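The Zallia Low Platform Bed by Kevitz

Item 3765
In stock in Queen and King

There are beds you buy because you need something to sleep on by the weekend, and then there are beds you plan to keep through a couple of moves and at least one change of paint color. The Zallia is very much the second sort. We have carried Kevitz furniture for a good long while now, and when customers come in asking for something low, dark and simple that doesn't wobble when you sit down to put your socks on, this is where we usually walk them first.

It sits close to the floor, so you do want to try one before you order if you have creaky knees (bring whoever shares the bed, too – knees vary). With a standard mattress on top, most folks find the height about like a comfortable sofa. Tall sleepers seem to love it. So do dogs, who no longer need a running start.

The base

The base is dark brown wood all the way around, with a solid side rail that comes down low enough to hide the slats and center beam. Inside you get a full set of slats held in rubber caps, plus a center beam with its own adjustable feet. You won't need a box spring, and we'd ask you please not to use one, as it lifts the mattress too high against the headboard and spoils the whole look. Foam, latex and pocket spring mattresses all do well on it. The rated load is 500 pounds for the Queen, spread evenly, and that includes the mattress, so do weigh up the heavier latex models before you settle on one.

The headboard

Kevitz gives the headboard a warmer finish, with some red in the brown, and it stands tall enough to lean back on with a book and a couple of good pillows. It bolts to the base at 3 points on each side and is meant to go against a wall. If you have baseboard heat on that wall, leave a hand's width of room and talk to us about the longer brackets, which we keep behind the counter and don't charge for.

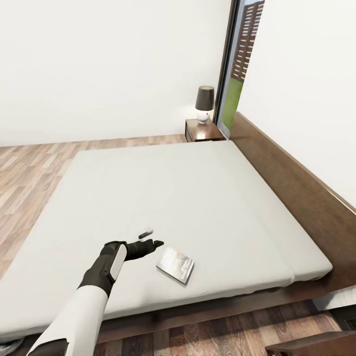
The Zallia with a plain light-gray mattress. Bedding sold separately.

Choosing a mattress to go with it

The bed comes without a mattress, and you are welcome to use the one you have at home. If you're shopping for both, we most often pair the Zallia with the Desmet Medium, a foam mattress that suits back sleepers and side sleepers alike and doesn't get that swampy feeling in July. The Desmet Firm is there for those who like it flatter. Lie on each of them for longer than feels polite. Take your shoes off, turn on your side, shut your eyes. We've had people doze off on the floor model at three in the afternoon and we just turn down the lights over that corner.

Sheets and blankets

A low bed shows off its bedding, since you look down on it from the doorway. Regular fitted sheets work fine. A very long bedspread will puddle on the floor, so go for a quilt or a blanket that stops a little below the top of the rail. The Plidari cotton quilts are cut just right for this, and the oatmeal one looks lovely next to dark wood.

Care

Dust with a soft dry cloth, going with the grain. For sticky fingerprints use a cloth wrung out in plain water and dry it right after. Skip the spray polishes with silicone in them – they leave a film that is a real nuisance to get off later. Wood this dark can lighten in strong sun, so draw the shade on bright afternoons if your window is right beside the bed. Snug up the bolts a month after you put it together, and again every February or whenever you remember.

Delivery and setup

The Queen arrives in 3 boxes. Two people can put it together in an evening with the hex key in the hardware bag and a Phillips screwdriver of your own. Lay out the rails in the room where the bed will live, because the finished base won't go through most doorways. Our own crew can deliver and set up anywhere in the county, and they'll take the cardboard away with them.

Extra slats: item 373, sold singly
Longer wall brackets: free at the counter, please ask
Matching Zallia nightstand: special order, allow extra time

Finish samples are small enough to mail, and we're glad to send you a pair so you can hold them up against your floor.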